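Learning to live with a slow kitchen

I've been meaning to write about bread for months now, and every time I sit down to do it I end up going to check on the dough instead, so maybe that tells you how things are going over here! January seems like as good a time as any. The garden is asleep, it gets dark before I've even thought about supper, and the oven being on all afternoon is a kindness to the whole house.

Some of you will remember that I moved to Prondden the summer before last, into the little place with the crooked porch. What I may not have mentioned is that the kitchen is cold. I don't mean chilly in the mornings (my old kitchen was that). I mean the butter never softens, and a loaf that used to rise while I ran my errands now takes until bedtime. For the first few weeks I fought it. I put the bowl on top of the refrigerator, I put it in the oven with the light on, I wrapped it in my good scarf and carried it from room to room like a baby. The bread was fine, I suppose, but I was worn out.

Then I found an old spiral-bound cookbook at the thrift shop on Laline Street, the kind a church puts together, with everyone's casseroles in it. It had a recipe for an overnight loaf with hardly any yeast. You stir it up after dinner, cover it, and go to bed. That's all! I must have read it three times looking for the part I'd missed. I made it that same night, and in the morning the dough had come up over the rim of the bowl and was sagging against the dish towel, and I stood there in my robe feeling very pleased with myself.

I've made it most weeks since. The recipe says it can sit for up to 30 hours somewhere cool, and I've gone nearly that long when I forgot about it (a wedding, a long drive home, you know how it is). It was a little sour and I liked it better that way. My usual flour is the plain Kpodo bread flour in the big paper sack, and now and then I swap a cup of it for rye when I want something darker to go with soup.

The one thing I'm still fussy about is shaping. I used to bury the counter in flour, and I'd end up with a dry seam running through the middle of the loaf where it never quite closed. Now I use hardly a dusting, just what's left on my hands, and let the dough grab the surface a bit as I drag it toward me. It feels wrong the first couple of times. Keep going, though, and you'll feel it tighten up under your palms. 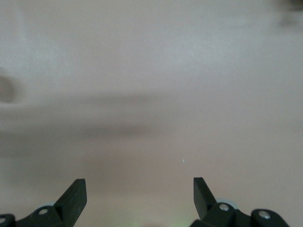
After that it goes into the basket for an hour or two while the oven heats. I bake it in my dented old Fustix pot with the lid on for the first half hour, then off until the crust is as dark as I dare. I always want to pull it too early. If you're the same, set a timer and go fold laundry.

Then comes waiting for it to cool, and I'm no good at that part at all. I had the heel off yesterday's loaf while it was still too hot to hold, with butter straight from the dish (rock hard, of course, so I shaved it on with the cheese slicer, and I do recommend that).

I still want to try the cookbook's potato rolls, and there's a page with raisins and orange peel that somebody before me marked with a pencil star. If you've got an overnight recipe you swear by, leave it for me in the comments. I have two bowls now, so I can have one going for us and one for the neighbors.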